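Tillo 어린이 생활 교실
침대 위에서 시작하는 쓰레기 나누기
글: Clyde Whitfield
읽는 데 걸리는 시간: 12분

침대는 잠을 자는 곳이지만 잠만 자는 곳은 아니에요. 책도 읽고, 과일도 먹고, 음료수도 마셔요. 그러다 보면 이불 옆에 이것저것 쌓여요. 빈 병, 과자 봉지, 코를 닦은 휴지, 다 마신 음료 팩 같은 것들이에요.

이 글에서는 침대 위에 쌓이기 쉬운 물건을 하나씩 살펴봐요. 무엇으로 만들어졌는지, 어디에 버리는지, 버리기 전에 무엇을 해야 하는지 알려 줄게요. 어려운 말은 나올 때마다 풀어서 설명할 거예요.

먼저 알아 둘 것이 있어요. 쓰레기를 버리는 방법은 사는 곳에 따라 달라요. 어떤 동네에서는 음료 팩을 따로 모으고, 어떤 동네에서는 다른 종이와 함께 모아요. 같은 도시 안에서도 아파트와 주택이 다를 수 있어요. 그래서 이 글의 내용과 우리 동네 안내문이 다르면 우리 동네 안내문을 따르면 돼요. 안내문은 보통 분리수거장 벽이나 시청, 구청 홈페이지에 있어요.

버릴 것과 남길 것

침대를 치울 때 처음 할 일은 쓰레기통을 가까이 가져오는 거예요. 방 한쪽에 있는 쓰레기통까지 물건을 하나씩 들고 왔다 갔다 하면 금방 지쳐요. 뚜껑이 없는 가벼운 통이 편해요.

그다음에는 침대 위 물건을 둘로 나눠요. 계속 쓸 물건과 다 쓴 물건이에요. 필통이나 안경집, 아직 남아 있는 휴지, 담요는 계속 쓸 물건이에요. 이런 물건은 책상이나 서랍, 침대 발치처럼 원래 자리로 보내요. 원래 자리가 없는 물건이 있으면 이번에 자리를 정해 주세요.

휴지 팩은 꼭 눌러 봐야 해요. 겉만 보면 다 쓴 것 같아도 안에 몇 장 남아 있을 때가 많아요. 반대로 통통해 보이는데 비어 있는 팩도 있어요. 손으로 눌러 보거나 입구를 열어 보면 바로 알 수 있어요.

담요는 맨 나중에 개요. 담요를 펼쳤을 때 안에서 연필이나 양말이 나오기도 하거든요. 담요를 먼저 개면 그 안에 든 물건까지 같이 접혀 버려요. 털이 긴 담요는 과자 부스러기가 잘 붙으니까 창밖이나 베란다에서 어른과 함께 털어요.

다 쓴 물건은 한 번 더 나눠요. 재활용할 수 있는 것과 그냥 버리는 것이에요. 재활용은 다 쓴 물건을 모아서 다른 물건의 재료로 다시 쓰는 일이에요. 빈 병을 잘게 부수고 녹여서 실을 뽑으면 옷이나 가방의 재료가 돼요. 종이는 물에 풀어서 다시 종이로 만들어요.

그냥 버리는 쓰레기는 일반 쓰레기라고 불러요. 종량제 봉투에 담아서 버리는 것이 바로 이 쓰레기예요. 일반 쓰레기는 태우거나 땅에 묻어요.

투명한 페트병

물이나 차, 주스가 담겨 있는 투명한 병은 대부분 페트병이에요. 페트는 플라스틱의 한 종류예요. 가볍고 잘 깨지지 않아서 음료를 담을 때 많이 써요.

페트병은 세 부분으로 되어 있어요. 몸통과 뚜껑, 그리고 몸통에 둘러 놓은 라벨이에요. 라벨은 음료 이름과 재료가 적힌 얇은 띠예요. 이 세 부분은 서로 다른 재료로 만들 때가 많아요. 몸통은 물에 가라앉고, 뚜껑은 물에 떠요. 재활용 공장에서는 이 차이를 이용해요. 병을 잘게 부숴 물에 넣으면 뚜껑 조각만 위로 떠올라서 쉽게 나눌 수 있어요.

집에서 페트병을 버리는 순서는 이래요.

1. 남은 음료를 싱크대에 버려요.
2. 물을 조금 넣고 뚜껑을 닫아 흔든 다음 물을 버려요.
3. 라벨을 떼어요. 점선이 있으면 점선을 따라 뜯으면 돼요.
4. 병을 발로 밟거나 손으로 눌러서 납작하게 해요.
5. 뚜껑을 다시 닫아요.

네 번째와 다섯 번째의 순서를 바꾸면 안 돼요. 뚜껑을 닫은 채로 밟으면 안에 든 공기가 빠져나가지 못해요. 병이 튀어 나가거나 뚜껑이 날아갈 수 있어서 위험해요.

색깔이 있는 페트병은 투명한 병과 따로 모으는 동네가 많아요. 색이 섞이면 다시 만든 재료에도 색이 남아서 쓸 수 있는 곳이 줄어들어요.

과일을 감싼 그물망

사과나 배, 복숭아를 사면 폭신한 그물망이 씌워져 있을 때가 있어요. 과일끼리 부딪혀 멍이 드는 것을 막아 주는 포장이에요. 손으로 당기면 늘어나고, 놓으면 다시 줄어들어요.

그물망은 플라스틱에 공기를 넣어 부풀린 재료로 만들어요. 안에 작은 공기 방울이 가득해서 폭신하고 아주 가벼워요. 하얀색이 가장 흔하지만 분홍색이나 연보라색, 노란색도 있어요.

생긴 것이 스티로폼과 비슷해서 스티로폼과 같이 버리는 사람이 많아요. 하지만 둘은 종류가 다른 플라스틱이에요. 많은 동네에서 과일 그물망은 일반 쓰레기로 버려요.

버리기 전에 한 번 더 쓸 수도 있어요. 유리컵을 상자에 넣어 옮길 때 컵에 씌우면 좋아요. 크리스마스가 지난 뒤 12월 끝에 트리 장식을 넣어 둘 때도 써요. 동그란 장식에 하나씩 씌워 두면 다음 해에 꺼낼 때까지 서로 부딪히지 않아요. 작게 잘라서 비누 밑에 깔아 두면 비누의 물이 잘 빠져요.

과자와 사탕의 포장

과자 봉지는 얇은 비닐로 만든 것이 많아요. 안쪽이 은색인 봉지도 있어요. 은색 부분은 빛과 공기를 막아서 과자가 눅눅해지지 않게 해 줘요.

봉지를 버릴 때는 표시를 먼저 봐요. 뒷면이나 옆면에 세모 모양 화살표가 있고, 그 안에 ‘비닐류’라고 적혀 있으면 비닐을 모으는 곳에 넣어요. 부스러기는 털고, 기름이나 초콜릿이 묻었으면 물로 헹궈요. 헹궈도 지워지지 않으면 일반 쓰레기로 버려요.

봉지를 딱지 모양으로 접는 습관이 있나요? 접은 봉지는 보기에는 깔끔하지만 재활용하기 어려워요. 선별장에서는 바람을 불어 가벼운 비닐을 날려서 모으기도 하는데, 단단히 접은 봉지는 잘 날아가지 않아요. 접지 말고 펼친 채로 넣어 주세요. 선별장은 모아 온 재활용품을 종류별로 다시 나누는 곳이에요.

표시가 없는 아주 작은 사탕 껍질은 일반 쓰레기로 버리면 돼요.

휴지와 휴지 포장

코를 닦은 휴지는 종이처럼 보이지만 종이로 재활용하지 않아요. 물티슈도 마찬가지예요. 물티슈는 이름에 ‘티슈’가 들어가지만 플라스틱 실이 섞인 것이 많아요. 변기에 넣으면 관이 막힐 수 있으니 꼭 쓰레기통에 넣어요.

휴지를 싸고 있던 말랑한 포장은 비닐이에요. 안이 다 비었으면 비닐류로 모아요. 입구에 붙은 스티커는 떼어 내요. 딱딱한 플라스틱 뚜껑이 달려 있으면 뚜껑은 뜯어서 플라스틱 쪽에 넣어요.

음료 팩은 종이일까

네모난 음료 팩을 만져 보면 두꺼운 종이 같아요. 그런데 종이만으로 만들었다면 주스가 새어 나올 거예요. 종이컵에 물을 담아도 새지 않는 것처럼, 음료 팩에도 물을 막아 주는 얇은 막이 있어요.

음료 팩은 크게 두 가지예요. 하나는 냉장고에 넣고 파는 우유 팩이에요. 위쪽이 지붕처럼 생긴 것이 많아요. 종이 안팎에 얇은 플라스틱 막을 입혀서 만들어요. 이런 팩은 살균팩이라고도 불러요.

다른 하나는 냉장고 밖에 두고 파는 작은 네모 팩이에요. 두유나 주스가 많이 들어 있어요. 이 팩에는 종이와 플라스틱 막에 더해서 알루미늄이 들어 있는 것이 많아요. 알루미늄은 캔이나 부엌에서 쓰는 은박지를 만드는 금속이에요. 빛과 공기를 막아 주기 때문에 음료를 차갑게 두지 않아도 오래 보관할 수 있어요. 이런 팩은 멸균팩이라고 불러요.

안쪽을 보면 둘을 쉽게 구별할 수 있어요. 팩을 잘라서 펼쳤을 때 안쪽이 하얀색이면 대개 살균팩이고, 은색이면 멸균팩이에요. 가위로 자를 때는 모서리가 날카로우니 손을 조심하세요.

음료 팩은 바닥도 볼 만해요. 앞면에는 과일 그림이나 음료 이름이 크게 있어서 바닥까지 뒤집어 보는 일이 드물어요. 바닥에는 로고와 숫자, 작은 표시가 모여 있을 때가 많아요. 빨간 과일 그림이 있는 이 작은 팩도 뒤집으니 하얀 바닥에 파란색 SIG 로고와 843 430이라는 숫자가 나와요. 오른쪽에는 나무가 그려진 FSC 표시가 있고, 가운데에는 빨간 QR 코드가 찍혀 있어요. 줄무늬 천 위에 누운 투명한 빈 병과 연보라색 그물망은 앞에서 읽은 것들과 같은 종류예요.
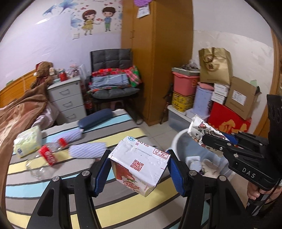

포장에 있는 표시 읽기

포장에는 글자와 그림이 많아요. 다 읽을 필요는 없어요. 버릴 때 도움이 되는 것부터 찾으면 돼요.

가장 먼저 찾을 것은 세모 모양 화살표예요. 한국에서 파는 물건에는 이 표시 안에 ‘종이팩’, ‘투명페트’, ‘비닐류’ 같은 글자가 적혀 있어요. 어느 통에 넣을지 알려 주는 글자예요. 다른 나라에서 만든 물건에는 한글 대신 숫자나 다른 나라 글자가 있을 수 있어요. 그럴 때는 무엇으로 만들었는지 만져 보고 어른에게 물어봐요.

세모 안에 숫자 1이 있으면 페트예요. 2는 뚜껑이나 세제 통에 많이 쓰는 단단한 플라스틱이에요. 5는 반찬통에 많이 쓰여요. 숫자가 크다고 더 좋은 플라스틱인 것은 아니에요. 종류마다 붙인 번호일 뿐이에요.

나무 그림과 FSC라는 글자가 있는 표시는 종이의 재료가 되는 나무와 관계가 있어요. 숲을 잘 돌보면서 얻은 나무인지 등을 확인하고 붙이는 표시예요. 이 표시가 있다고 해서 아무 통에나 넣어도 되는 것은 아니에요. 버리는 방법은 세모 화살표에서 찾아야 해요.

QR 코드는 까만 점이나 색이 있는 점이 네모 모양으로 모인 그림이에요. 휴대전화 카메라로 비추면 인터넷 주소가 열리기도 해요. 어디로 연결되는지는 열기 전에는 알기 어려우니까 어른과 함께 보세요.

숫자도 여러 가지예요. 날짜처럼 보이면 언제까지 먹을 수 있는지 알려 주는 소비기한일 수 있어요. 날짜가 아닌 숫자는 만든 공장이나 인쇄한 곳에서 쓰는 번호일 수 있어요. 이런 번호는 우리가 몰라도 괜찮아요.

음료 팩 버리는 순서

음료 팩은 다른 쓰레기보다 할 일이 조금 많아요. 바로 하면 쉽고, 며칠 지나서 하면 어려워요. 음료가 안에서 말라붙고 냄새가 나거든요.

1. 빨대를 빼요. 빨대는 일반 쓰레기로 버려요.
2. 남은 음료를 싱크대에 따라요.
3. 위아래로 접혀 있는 귀를 펴요. 귀는 팩의 네 모퉁이에 붙은 세모난 부분이에요.
4. 가위로 위쪽을 자르고, 옆면과 바닥을 따라 잘라서 펼쳐요.
5. 물로 헹궈요.
6. 물기를 털고 창가에 세워서 말려요.
7. 우리 동네에서 정한 곳에 모아요.

작은 팩은 펼쳐 놓으면 손바닥보다 조금 큰 종이 한 장이 돼요. 빨대 구멍이 있던 자리도 보여요.

팩을 신문지나 상자와 함께 넣지 않도록 하세요. 신문지와 상자는 물에 금방 풀어지지만 음료 팩은 막이 있어서 풀어지는 데 시간이 더 걸려요. 같이 넣으면 음료 팩이 덜 풀린 채로 남아서 걸러져 버려요. 따로 모은 팩은 화장지나 종이 타월의 재료로 쓸 수 있어요.

주민센터에서 음료 팩을 휴지로 바꿔 주는 곳도 있어요. 몇 개를 가져가야 하는지는 동네마다 달라요. 가져가기 전에 전화로 물어보면 돼요.

한 방에서 나온 쓰레기 재어 보기

우리 반 아이들과 함께 해 본 활동을 소개할게요. Prornby 초등학교 학생들이 자기 방에서 나온 쓰레기를 모아 주방 저울에 올려 봤어요. 준비물은 저울과 종이, 연필, 봉지 두 장이에요.

한 봉지에는 재활용할 것을, 다른 봉지에는 일반 쓰레기를 담아요. 병과 팩은 헹궈서 말린 뒤에 담아요. 물이 남아 있으면 물의 무게까지 같이 재게 돼요.

한 학생의 방에서는 한 주 동안 458그램이 나왔어요. 물건은 모두 17개였어요. 그 학생은 종이에 물건 이름과 넣은 봉지를 적고, 헷갈린 물건에는 별표를 했어요. 별표가 붙은 것은 과일 그물망과 은색 과자 봉지였어요. 다른 학생들도 비슷한 물건에서 많이 헷갈렸어요.

무게를 재면 이상하게 느껴지는 점이 있어요. 봉지가 아주 불룩한데도 가벼울 수 있어요. 그물망이나 과자 봉지는 자리를 많이 차지하지만 무게는 거의 나가지 않아요. 그래서 무게만 적지 말고 봉지가 얼마나 찼는지도 그림으로 그려 두면 좋아요.

기록하는 표는 이렇게 만들면 돼요.

물건 이름
무엇으로 만들었을까
표시가 있었나
어느 봉지에 넣었나
헷갈렸으면 별표

자주 헷갈리는 것들

영수증
종이처럼 보이지만 대부분 약품을 바른 종이예요. 일반 쓰레기로 버려요.

요구르트 병
몸통은 플라스틱, 위에 붙은 덮개는 다른 재료예요. 덮개를 완전히 떼고 헹군 다음 몸통만 플라스틱에 넣어요.

연필과 볼펜
연필은 일반 쓰레기예요. 볼펜도 여러 재료가 섞여 있어서 일반 쓰레기로 버려요.

스케치북
스프링이 달려 있으면 스프링을 빼고 종이만 모아요. 스프링은 손을 찌를 수 있으니 어른에게 부탁해요.

과일 껍질과 씨
사과 껍질이나 귤껍질은 음식물 쓰레기예요. 복숭아씨처럼 딱딱한 씨는 일반 쓰레기로 버려요.

건전지
리모컨이나 장난감에서 나온 건전지는 전용 수거함에 넣어요. 쓰레기통에 넣으면 안 돼요.

작은 플라스틱 조각
블록 조각이나 부러진 머리핀처럼 아주 작은 것은 선별장에서 골라내기 어려워요. 일반 쓰레기로 버려요.

다 치운 다음

쓰레기를 나눠 담았으면 침대 위를 손으로 쓸어 봐요. 부스러기가 만져지면 작은 빗자루나 테이프가 감긴 롤러로 치워요. 음료를 흘린 자리는 눈에 잘 안 보여도 끈적할 수 있어요. 물을 꼭 짠 수건으로 닦고, 넓게 젖었으면 시트를 벗겨서 빨아야 해요.

침대 밑도 한 번 봐요. 병이나 동그란 물건은 굴러서 벽 쪽까지 들어가 있을 때가 있어요. 손이 닿지 않으면 긴 자를 써요.

쓰레기통은 가득 차기 전에 비워요. 꾹꾹 누르면 더 들어가지만 봉지가 찢어지기 쉬워요. 비운 다음에는 통 안쪽을 보고 음료가 흘러 있으면 씻어서 말려요.

처음 해 보면 30분쯤 걸린다고 생각하기 쉬운데, 매일 자기 전에 하면 훨씬 빨리 끝나요. 저녁에 마신 음료 팩과 병은 그날 헹궈 두세요. 과자를 침대에서 먹을 때는 쟁반을 쓰면 부스러기가 덜 떨어져요.

낱말 풀이

라벨: 물건의 이름이나 재료를 적어서 붙인 띠나 종이.
멸균팩: 안쪽이 은색인 것이 많은 음료 팩.
살균팩: 안쪽이 하얗고 냉장 우유를 담을 때 많이 쓰는 팩.
선별장: 모아 온 재활용품을 종류별로 나누는 곳.
알루미늄: 가벼운 은색 금속.
일반 쓰레기: 재활용하지 않고 종량제 봉투에 담아 버리는 쓰레기.
페트: 음료 병을 만들 때 많이 쓰는 플라스틱.

다음에 읽을 글
냉장고 문 쪽 칸에는 무엇을 넣을까
양말은 왜 한 짝만 없어질까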